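Red stuff, take two

Quick one tonight as I've got to be up early. Those of you who read the March post will remember the red water mess, and Marcelle Gilbert wrote in to say I was making life hard for myself by pouring everything. She's right. Pouring is fine for big jugs and hopeless for small cups.

So — the syringe. Plastic, no needle obviously, the sort you get for giving medicine to a cat. Mix your colour in the measuring cup first, then draw up from that.

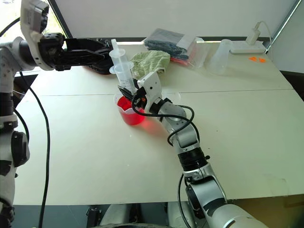

How much colouring do you need? Two drops to a cup of plain water, then stir and leave it a minute before deciding you want more. I always want more and I'm always wrong, it goes from pink to tomato soup very fast.

Pull the plunger slowly. Fast gives you a great bubble at the top and then your amount is off. If it happens push the lot back out and start agian. Keep the tip under the surface too, same reason. Mine came from Pētersons, pack of 2, and the other one has gone stiff already. Bit of washing up liquid on the rubber is meant to help. Haven't tried.

Squeeze bottle next. Better for filling little cups if you don't care about the exact amount, quicker as well. Tip it right over, nozzle down, and press gently. Mine's a Guveck one, had it years, lid a bit temperamental. A cheaper one from Trukham market leaked round the collar from day one so that's for watering seedlings now. 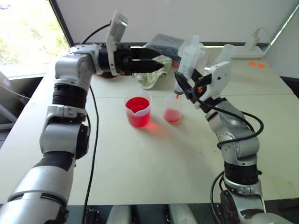 The trick is to stop squeezing before you think you need to, then turn it back upright while you're still holding it over the cup. Otherwise it dribbles on the way back, and red dribbles on a pale table are a pain. Keep a cloth near. An old one, it won't come back the colour it was.

Cleaning — rinse the lot straight away, cold water. Syringe apart, plunger out, leave both bits to dry seperately. I left one overnight once and it was pink for good.

Blue next, if I can find the bottle. Right, bed.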